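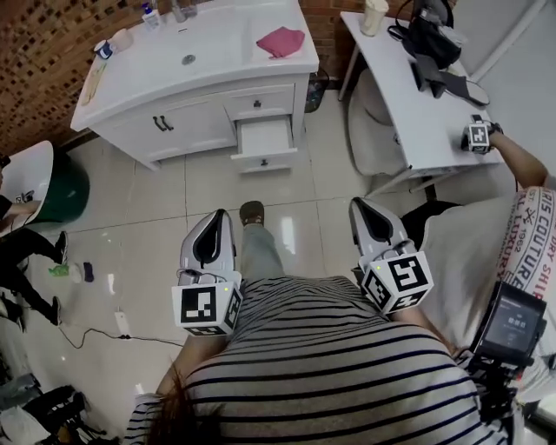

My brother read the first page of this and asked why a robot can't just be told to shut a drawer. Telling it is the easy part. A robot arm doesn't know what a drawer is, how far away it sits, or how hard to push. Somebody has to show it, many times.

## Showing with your hands

You could show a robot with your bare hands, but your hand has four fingers and a thumb. Our robot, Plema, has a gripper with two fingers and nothing else. So we use grippers that a person can hold, one for the left hand and one for the right. Each has two fingers, like Plema's. If a job can be done with these, Plema has a chance of doing it too.

Try it at home. Pinch your thumb and one finger together and tuck the others away. Now pick up a sock and fold it. It takes longer than you think.

## What the square patterns are for

The grippers carry white cubes with black-and-white patterns on them. Each pattern is different. When a camera sees one, the computer can look it up, the way you look up a word.

The shape of the pattern also helps. Hold a square piece of paper flat in front of your face. It looks square. Tip it back and the far edge looks shorter. Move it away and the whole thing gets smaller. The computer measures those changes and works out where the cube is and which way it is turned. A cube is better than one flat card, because when one side turns away another side comes into view.

## Practice in the workshop

Our workshop is in Gernstead, and we practice on ordinary things. A bathroom vanity is good for this. It has drawers that slide, doors that swing, and a top where things get left lying around.

One try at a job is called a demonstration. On Sunday we made 45 demonstrations of closing a drawer. We threw out 19 of them. In most of those, an arm got in front of a pattern and the computer lost track of the cube.

The ones we keep go into a program we call Tully. Tully looks for what the good tries have in common. It doesn't copy one try exactly. If it did, Plema would miss the drawer as soon as somebody moved the robot 2 inches.

## Make your own marker

You need:

- white card
- a black marker pen
- a ruler
- tape

1. Draw a square 5 inches wide.
2. Draw a thick black border inside it.
3. Split the middle into small squares and color some of them black.
4. Turn the card upside down. If it looks the same as before, change a square and check again.

Step 4 matters. A pattern that looks the same both ways can't tell a computer which way is up. Make six different ones and you can tape them into a cube.

The next part is about Heltell, the stand that holds Plema's arm.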